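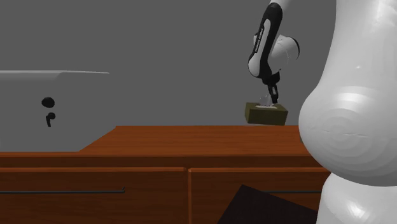

*A wooden cabinet with two drawers and dark horizontal handles.*

**Bretby extends drawer unit guarantee and changes finish schedule**

01/04/2025

Furniture maker Bretby has lengthened the guarantee on its fitted drawer units from ten years to 25. The change covers all units ordered from today and applies to the carcass, drawer boxes and fronts. Runners and handles stay on the existing five-year terms.

The firm has also revised its finish schedule. Oiled fronts are withdrawn from the standard range and replaced by a two-coat hard wax finish, cured for 90 hours before packing. Oiled fronts can still be ordered to match earlier work, at extra cost and with a longer lead time.

Bretby said the decision followed a review of returns handled by its fitting contractor, Tudel. Of 126 fronts sent back during the review period, most had water marks along the top edge, where spills run off the worktop and collect. Failed joints accounted for very few. The new schedule adds a sealing pass to the top edge and to the end grain.

Prices are unchanged for single-width units. The double-width base, sold under the Prirance name, rises to £2,795 including delivery but not fitting. Orders already confirmed will be supplied at the old price, with the old finish unless the customer asks otherwise.

Fitting instructions have been reissued. The gap between adjacent fronts is now given as 3 mm – previously 2 mm – to allow for movement in heated rooms. Existing installations do not need adjusting unless the fronts bind.

Bautista, which stocks the range in the north of England, will sell its remaining oiled units until June. These carry the earlier ten-year guarantee. Customers should check the label inside the left-hand drawer, which shows the finish code and the date of manufacture.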